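Teaching award talk, Breltville faculty lunch, November 2024

slide 1 – thanks. Dinesh for the nomination, Rhona for chasing the letters. keep short!!

slide 2 – what the Kornmont prize is for. Undergrad lab teaching, not research. Say that twice

slide 3 – old circuits lab. 100 students, 21 benches. Lines out the door. Stamatia's survey, read the one angry comment

slide 4 – what we changed. Open hours, peer graders, no more printed lab books. Jeanine wrote the grader guide, ask her to stand up
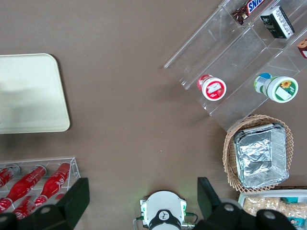 slide 5 – grading by talking. Student sits down, explains the circuit, five minutes, done. Graders hated it the first month, then didnt. If people look sleepy, do the sorting question: four red Coke bottles lying in a clear holder, how would you tell a machine they're all the same thing? Take two answers, move on

slide 6 – money. $900 a term for graders, thats it. Dean is in the room, pause hear

questions – skip slide 7 if late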